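Clearing the odds-and-ends table

Well, it's that time again! The nights are drawing in, the Stiltstead newsletter needs filling, and I promised Ditte I'd write something about the odds-and-ends table before she sent me a third reminder. So, kettle on, and off we go.

For those of you who are new, the odds-and-ends table is where everything ends up that hasn't got a proper home. It doesn't matter how tidy you are the rest of the week (and I'm not, as anyone who's opened my airing cupboard will tell you), there's always one surface in the house that collects things. My mum's was the top of the piano. Mine used to be the kitchen windowsill, until I couldn't get the window open and had to have a word with myself.

Our October get-together was all about that surface. Snædís Bjarnason ran it, and she's very good, very calm, doesn't tut at all. Her method is that you don't sort things into "keep" and "chuck" straight away, because that's when everybody gets upset about a broken egg timer. You just lay them out with a bit of space between them and have a proper look. Small things go on a board or a tray at the front, bigger ones go in a row behind, and nothing gets stacked.

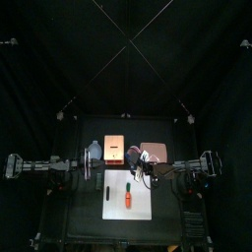 A mixed bag: carrot on the white board, blue bottle and peach box behind.

I do love the carrot. Put a bright orange thing with a green top on a plain white board and it's all you can look at, and Snædís says that's the whole point of having a board. Dark little things vanish on a dark table. I've lost more pen lids that way than I care to admit, and that small green block would be gone in a minute at my house — probably until Easter.

The bit I found hardest was the bottles. I've got a weakness for a nice bottle, especially a pale blue one, and I'll keep it under the sink for years in case it comes in handy. Snædís asked me when one last had. I said I'd get back to her.

Boxes are nearly as bad. Mikkel Eyvindsson confessed he has a cupboard of empty ones at home, all saved for posting things, and he hasn't posted anything bigger than a birthday card since he moved to Anau Road. He's promised to bring them along for the swap shelf, so if you need a box, you know who to ask!

I tried it all at home on the Wednesday after. It took me most of the evening, with a break for toast, and I ended up with 8 things I wanted and a carrier bag of things I didn't. The carrier bag is still in the hall. One step at a time.

Next month it's Vasilis Perić on kitchen drawers. Bring a drawer if you can carry it, and a cushion if you mind the hard chairs.

Print this item | E-mail to a friend

Comments

Guðlaug Riis: The windowsill, yes!! Mine is all plant pots with no plants in them. Does the board have to be white or will my old bread board do?

Mikkel Eyvindsson: For the record it is a SMALL cupboard.

Ditte Frandsen: Bread board is fine Guðlaug, I use a baking tray. And thank you for getting this in on time, more or less.

Stiltstead Newsletter | Contact the editor | © Stiltstead Newsletter | Back to top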